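Diltar Session Monitor

Diltar is a hardware appliance that watches sign-ins and third-party app permissions on shared business accounts. It is built by Gestwood for offices where several people post, reply or handle billing from the same login. The unit sits on the local network and needs no software on staff machines.

Each connected account is checked for new access tokens, changed recovery addresses and posts sent by an application not on the approved list. When a rule is broken, Diltar suspends the token and sends a notice to the named administrator. Suspension can be set to automatic or to wait for approval — the default is automatic between midnight and 6 am.

The standard unit handles up to 2,000 accounts. Rules are written in plain text and can be copied between units. The supplied rule set contains 117 entries, all of which can be edited or switched off. 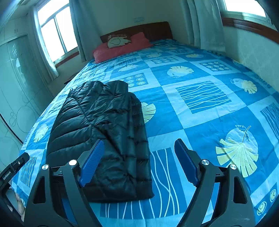
Does Diltar store account passwords?
Passwords are never held on the unit. It connects with a limited token issued by each service, and that token can be withdrawn from the service's own settings page.

Specification
Network ports: 2
Power supplies: 2, replaceable without shutdown
Mounting: rack or shelf
Log export: CSV or syslog
Administrator sign-in: hardware key or one-time code
Rule updates: weekly, Sunday, can be deferred

Logs are kept on an encrypted internal drive and are overwritten oldest first. Sites that must keep records for longer should set up export before connecting live accounts, as overwritten entries cannot be recovered. The export job runs hourly and resumes from the last confirmed entry after a network fault.

Diltar works with the Wullard directory connector, sold separately. With the connector fitted, a leaver's tokens are withdrawn when the directory entry is closed. Without it, the administrator removes them by hand from the Accounts page.

Firmware 2 is required for the connector. Units supplied before October need the update, available from the support page under Riquelme, the release name. Configuration is kept during the update — a backup is still advised.

Technical contact: Nicanor Yáñez
Orders and replacement parts: Kobina Sarpong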